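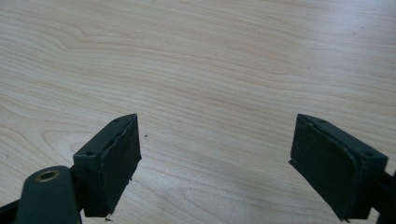 Datasets / Pekus / Table Surfaces

Last updated: September
By Marlies Haslinger

# Pekus Table Surfaces

Pekus is a small collection of close photos of table tops, made for people who need to recognize wood grain or to compare finishes. It contains 506 photos of 59 tables. Most of the tables are light in color, as they are common in the schools and offices we could visit.

## Folders

- `light/` has 261 photos of pale wood tops
- `dark/` has the stained and painted ones
- `notes/` has one text file for each table

## Notes for each table

Every text file gives the color, the direction of the grain, the shine and the visible marks. For grain we use four words: straight, wavy, looped and mixed. "Mixed" means that one photo shows more than one kind, for example loops on one side and tight parallel lines on the other. Nassoro Gachanja wrote the first notes and I checked them. Where we did not agree, both words are kept, with a slash between.

We did not try to name the wood species. Many tops are veneer, and a name from a photo would be a guess.

## Cleaning

The tables were not wiped before the photos. Small specks and crumbs are therefore part of the data, please do not report them as errors. Shine from windows or lamps is also kept. If it covers more than half of the surface, the note says `glare: strong`.

## Known problems

- Table 14 and table 41 may be the same table. Dirk Cuypers is still checking this.
- The notes from Skerport use "gray" also for bleached wood.

Corrections are welcome, please write the table number in the subject.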